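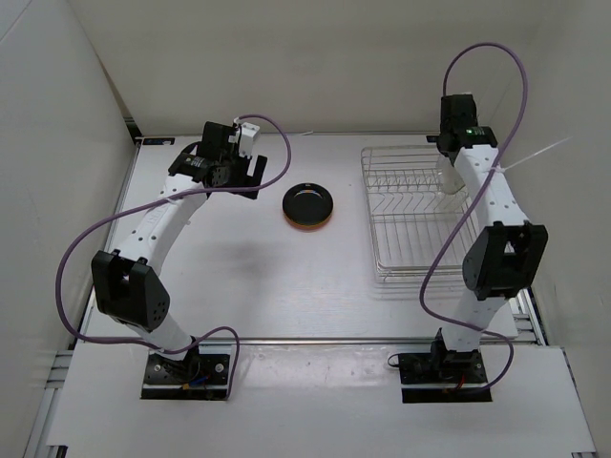 Plorov Releases Version 6 of Its Two-Arm Dish Handling Practice Guide

2023-12-10 - Plorov today released version 6 of its practice guide for two-arm robots that load and unload dish racks on a bench. The guide covers cell layout, cable routing, grip limits, stop conditions and record keeping. It applies to fixed cells with two arms working over a shared tabletop and can be downloaded without charge.

Scope of the revision

Version 6 replaces the April edition. It has 9 sections, two of them new. The first new section deals with clear and glossy dishware, which earlier editions treated the same way as plain ceramic. The second deals with handling a dish while it is still inside the rack.

The changes draw on a log of 1,444 rack transfers kept by Plorov and its test partner, Clultley. Each entry lists the dish type, the arm used, the grip point and the result. Entries with a missing grip point were sent back and completed before the log was closed.

Grip and release rules

A plate standing in a wire rack must be gripped at the rim, with one finger on each face. The grip must be confirmed before any lift is commanded. Where a rack wire crosses the face of the plate, the lift path must follow the slot until the lower edge is clear of the wire.

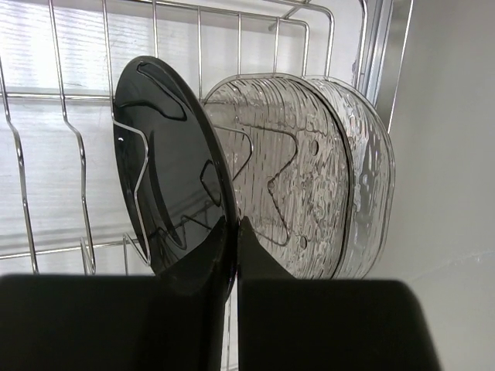

Glass plates stored one behind the other are to be treated as touching unless a gap has been measured. The guide sets a lower closing speed for these and bars the second arm from entering the rack during the lift. Wet and dry dishes are tested as separate classes, and a result from one class may not be used to support a claim about the other.

"Most of the comments we received on the last edition were about clear dishes," said Radwa Ghoneim, who edited the guide for Plorov. "The old text told users to find the rim. It did not say what to do when the system reported two rims."

Shared workspace and cables

Only one arm may hold a dish over the shared zone at a time. The other arm may stay above the rack with its gripper open - it may not descend until the first arm has released. Cable loops must be checked through the full range of both arms before the first run of each shift.
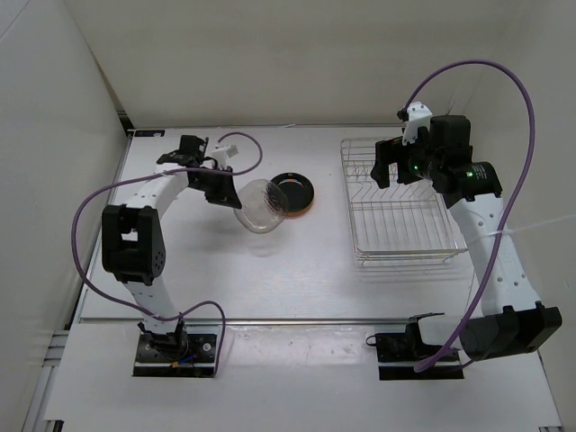 Conformance and dates

Sites that wish to claim conformance must complete up to 1,000 logged transfers, depending on the number of dish classes they declare. Logs are reviewed by Espinoza under the Emau scheme. Claims made under the April edition remain valid until their listed expiry.

"A site with one rack and one kind of plate should not need the same test as a site with mixed glassware," said Úna Ó Conaill, who leads log review at Espinoza. "The new table lets them declare what they handle and test for that."

Comments on version 6 may be sent to the Plorov standards desk, with the section number in the subject line.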